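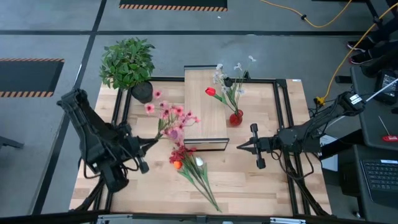
Rurkex Stem Kit review: a decent cutter let down by its wire

The Rurkex Stem Kit is sold to people who arrange artificial flowers at home and have been getting by with kitchen scissors. It contains a bypass cutter, a pair of flat-nose pliers, a spool of 22-gauge floral wire, a roll of green tape and a block of dry foam. I used it over nine evenings in April on stock from Hamdy, mostly single-stem blossom sprays and a few heavier peonies.

Cutter

The cutter is the best part of the kit. Artificial stems usually have a steel core inside a molded plastic sleeve, and the core is what ruins ordinary blades. Rurkex puts a small notch at the base of the jaw for this. Seat the stem fully in the notch and it cuts in one squeeze, with no flattened end. Cut with the tip instead and the blades spread. After 200 cuts in the notch I found one shallow nick, close to the pivot, and no change in the force needed.

The handle lock is stiff and sits under the thumb. Samah Ragab, who has smaller hands than I do and borrowed the kit for a wedding table in Dandville, had to use her other hand to release it every time.

Pliers

Adequate. The jaws are smooth, so they do not mark the sleeve when you bend a stem. The return spring is weak and had slipped off its post twice by the end of the test. It goes back on without tools.

Wire and tape

The wire is too soft for anything top-heavy. A peony head on a wired extension of 13 inches drooped overnight. For light sprays it is fine if doubled. The Skonier wire I normally buy holds its shape at the same gauge and costs a little more per spool.

The tape needs a firm stretch before it sticks to itself. Wrapped slack, it unwinds at the cut end. Color match against most green stems is close — on brown twig stems it shows badly, and no brown roll is included.

Foam

One block, dense, cut square. It fits a shallow tray but has to be trimmed for a round pot, and it sheds a fine dust when you do. Stems hold well on the first insertion and loosely on the second, so mark your positions before pushing anything in.

Instructions

A single folded sheet. The cutting diagram is clear. The wiring diagram shows the wrap going up the stem while the text tells you to start at the top and work down. I followed the text.

Verdict

Buy the cutter on its own if your store carries it separately (part number 834). The full kit makes sense only if you have none of the consumables, and you will want better wire within a week. Zineb El Ouafi's older review covers the previous version, which had a plain jaw with no notch. Her comments on the pliers still apply.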